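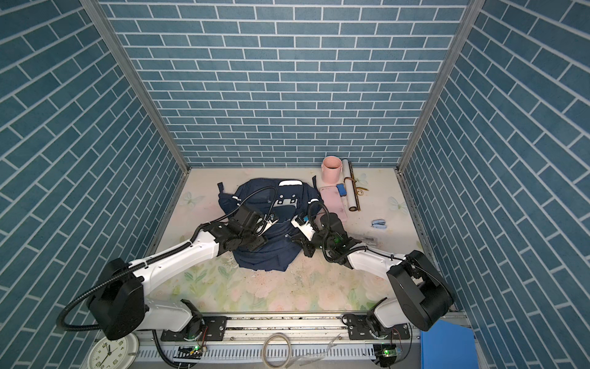
How often should a daily backpack be emptied and cleaned?

Once a month for emptying and brushing out, and twice a year for a hand wash. A bag that carries food or gym clothes needs the brush every week.

I have kept to that schedule for two winters with the navy bag I take to work in Vidurlow. It gets used on the train, under a desk and occasionally on a muddy path, and it is a soft bag with no frame, so it collapses when there is nothing in it. Most of what follows comes down to that last property. A stiff bag can be stood up and wiped. A soft one folds over on itself and hides dirt in the folds.

Emptying

Start with the front pockets. They hold the small things, and small things get lost if they come out at the same time as the large ones. I put everything on a tray. Then the main compartment, then the laptop sleeve if the bag has one. Open every zipper to the end of its travel and leave it there.

Turn the bag upside down and shake it by the bottom corners. Crumbs collect along the bottom seam, where the lining is stitched to the outer fabric, and shaking only gets the top layer. The rest has to be brushed. I use a dry one-inch paintbrush with the bristles cut down by half. A vacuum with a crevice tool works on thick linings, but on a thin one it sucks the fabric into the nozzle and cleans nothing.

Weigh the bag after it is empty, then again when it is packed. My normal workday load, with the bag included, came to 1696 grams in December without the laptop. After I went through the tray and took out what I had not used in a month, it was 1317 grams. The difference was mainly a second charger, a full-size umbrella that had been replaced by a folding one, and a lot of paper.
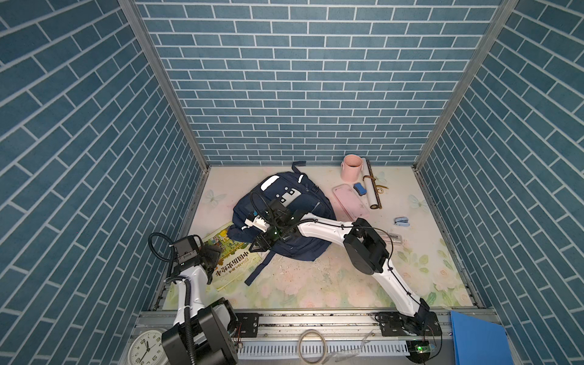

Brushing the outside comes next, and it goes faster with the bag on its side. Work from the top seam down. Do the carrying loop and the shoulder straps separately, pulling each one straight and brushing along the weave. The underside of the strap padding holds more dirt than the top does, and it is also the part that rubs on a coat. Check the stitching at both ends of each strap while it is in your hand. Loose thread longer than a fingernail gets cut, and loose stitching gets repaired before the bag is loaded again.

Reflective trim should be wiped and left alone otherwise. I scrubbed mine once with a nail brush and a strip of it went dull. It has not recovered. A damp cotton cloth is enough.

Washing

Most soft backpacks can be washed by hand in a bathtub. Check the label first, which is usually sewn into a side seam of the main compartment. The water should be lukewarm and deep enough to cover the bag. I use a small amount of Garkach liquid soap, the unscented one, because it rinses out in two changes of water. Detergent with fabric softener leaves a film on coated fabric, and the coating starts to peel sooner.

Press the bag under, let the air out, and leave it for twenty minutes. Then squeeze it along its length. Wringing puts creases into the foam of the back panel, and they stay in. Rinse until the water runs clear, hang the bag upside down with all pockets open, and give it a full day. The foam dries last. If the back panel feels cool to the hand, it is still damp inside.

Jihad Khalaf wrote to me after my last post on bags to say that he puts his in the washing machine inside a pillowcase, on the wool cycle, with the spin turned down to 400. He has done this for years and reports no damage. I tried it on an old bag. The fabric came out cleaner than it does by hand, but one strap adjuster cracked. I would do it again with a bag that has metal hardware.

Zippers

Run each one back and forth a few times after the bag is dry. If a slider drags in the same spot every time, look for grit in the teeth and pick it out with a toothpick. If it drags over the whole length, rub a candle stub along the closed teeth and run the slider again. Wipe off the excess wax, or it will collect lint.

A slider that passes but leaves the teeth open behind it is worn. Squeezing it gently with pliers will give you a few more weeks. After that it needs replacing. Vastside in Pilkington does it while you wait if they have the size in stock, and Dezső Kocsis at the counter will tell you fairly bluntly if the bag is not worth it. He told me that about my previous one.

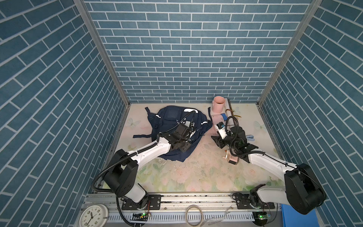

The navy backpack lying flat on the floral mat, one strap sticking up at its upper-left corner.

Repacking

Put the flat and heavy things against the back panel: laptop, notebook, the folder if there is one. Lunch goes in front of them, low down and upright. The soft items fill the gaps at the sides, and I keep a thin sweater there from October on. It stops the bag from sagging when the lunch box comes home empty.

The front pockets get assigned and then stay assigned. Keys and transit card are in the upper one, cables and pens in the lower. The umbrella goes outside the main compartment if there is any place for it, and in a plastic sleeve if there is not.

Tighten the straps after loading, with the bag on your back, and tuck in any webbing that hangs down. Mine caught in a train door once, so I now roll the ends and hold them with a short piece of elastic sewn into a loop. The first loops were too wide and slid off. A snug fit over two layers of webbing is right, and I will put up the measurements when I have made a set for the other bag.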